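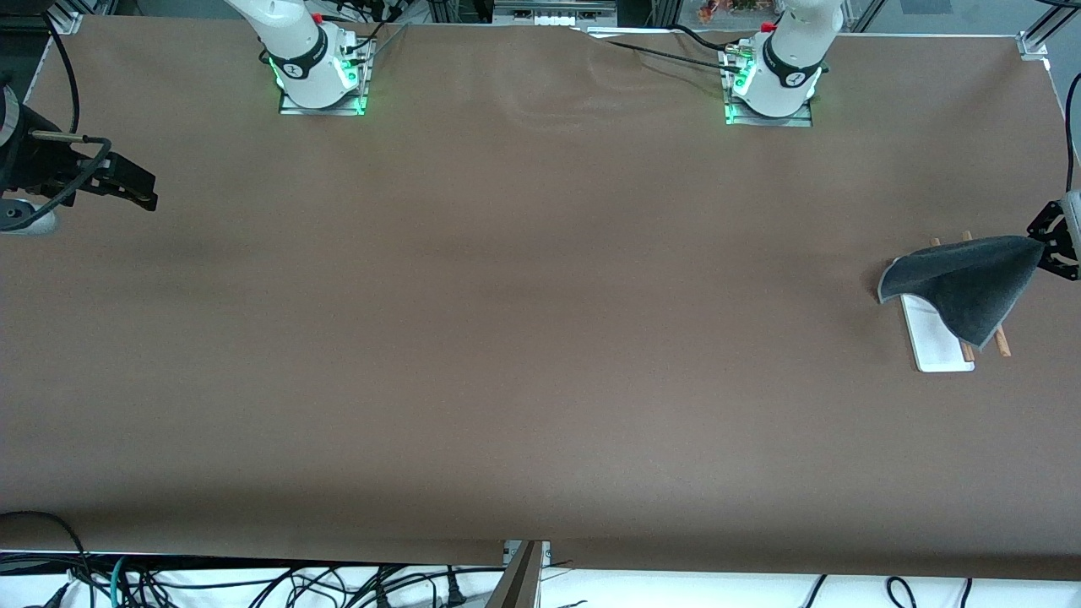

Vustow Town Board > Local News > Shelling on the Brokholm road, what do we know?

sdow_rennie
Hello everyone, I hope you're all safe and sitting with somebody tonight. My aunt lives at the Rennie end of the Brokholm road and she called just after 4 to say the windows had gone in the bakery and the two houses behind it. She's fine, thank goodness, only shaken and very cross about her curtains. The regional office says 35 people were hurt but gives no neighborhoods. Has anyone seen a proper list?
Sorcha

cam_mackay
Glad your aunt is all right, Sorcha. I walked down as far as the pharmacy before the police turned me back. The bus depot took the worst of it and there's glass all the way to the school. Darkovard radio is saying 3000 people have left town since the morning, and I don't believe that for a minute. My whole street is still here, dogs and all.

eimear_macm
Cameron, I'd be a little careful there - your street is on the hill. I'm down by the river and it's very quiet, half the cars are gone. The sports hall in Brokholm had signed in 272 people when I dropped off blankets, and that's only one hall, and plenty of folks go straight to family and never sign anything.

cam_mackay
Fair enough, but 272 is still a long way from 3000. I just don't like big numbers going out on the radio when people have relatives abroad listening and worrying themselves sick.

S. Aitken
I was a nurse here for many years and I'd ask everybody, kindly, not to post names of the injured until the families have been told. It happened in November and a mother found out from a message board. The hospital desk will talk to relatives who come in person or call.

sdow_rennie
You're quite right, Mrs. Aitken, and I've taken the word "list" back in my own head. I only meant streets.

senga_ruth
Different Senga here, hello! The water is off below the church but the tap in the school yard works, so bring your own bottles. Eimear, does the hall still want blankets? I have four good wool ones and a car with enough gas to get there and back.

eimear_macm
Yes please, and pillows if you have any. Come in by the side door, the front is kept clear for the ambulances.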